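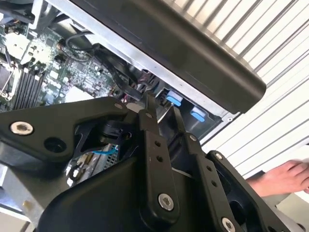 An open desktop computer case

How to request a baptism or marriage record from a parish
By Liis Toom, 22/05/2022

Catholic parishes keep their own sacramental registers. To get a certificate, you write to the parish where the sacrament took place, even if you have moved away.

1. Find the parish. If the church has closed, ask the diocesan office where its books went. The registers from Kirley, for instance, are now held at Pratport.

2. Gather the details. You need the full name at baptism, date of birth, both parents' names and the mother's maiden name. An approximate year is fine if you don't know the date.

3. Write or email the parish office. Say what the record is for. If you are getting married in church, ask for a baptism certificate with notations, issued within the last six months.

4. Include a copy of your photo ID. For someone else's record, add a signed letter from that person.

5. Allow three weeks. Pratport handled 81 requests in January and was slower than usual.

Older books may be in Latin. Ubaldo Negri at the Pratport office can help with names, so Jacobus may be your James. Give the page and entry number if you have them, e.g. page 62, entry 200.

Most parishes set no fee, but a donation is welcome.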